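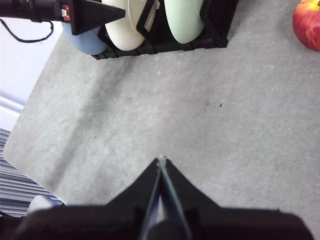
## 4. Paper Feed and Curl in Shared Office Printers

We now turn to the part of the study we most enjoyed, and the part that surprised us most. Toner coverage was supposed to be the main story. Instead, the paper itself kept pulling our attention away, and we ended up giving it a full round of testing of its own.

Each of the 13 printers in the Hatmont office was loaded from the same batch of Karppinen copy paper. Half of the trays were filled straight from the wrapper. The other half got sheets that had sat open on a shelf for three days in July, when the building is at its most humid. We then ran 64 double-sided jobs on every machine, each job 30 pages long, and logged every jam, skew and double feed by hand.

The shelf paper curled more, as anyone who has worked near a busy copier would guess. What delighted us was where the trouble showed up! Almost none of it came from the first pass through the fuser. The jams gathered at the turnaround, where a sheet that has just been heated on one side has to reverse and go back in. The older Atar machines, with their tight turnaround path, had a much harder time than the Cusex models, which give the sheet a wider bend.

Oona Jääskeläinen suggested flipping the stack in the tray so that the curl faced the other way, and we repeated the whole set with that one change. On the Atar machines the jams dropped sharply — a lovely result for something that costs nothing and takes a few seconds. On the Cusex machines we saw no clear difference, and we would like to know why. The wider bend may simply leave less room for improvement.

Figure 4 plots jams per job against the measured height of the curled corner, with one line for each brand. The two lines stay close together for flat paper and split once the corner lifts more than 3 mm.

**Figure 4.** Jams per double-sided job by corner height, Atar and Cusex printers, fresh and shelf paper combined.

We left recycled stock out of this round. It feeds differently enough that mixing it in would have blurred the effect of moisture, and it is treated separately in Section 5.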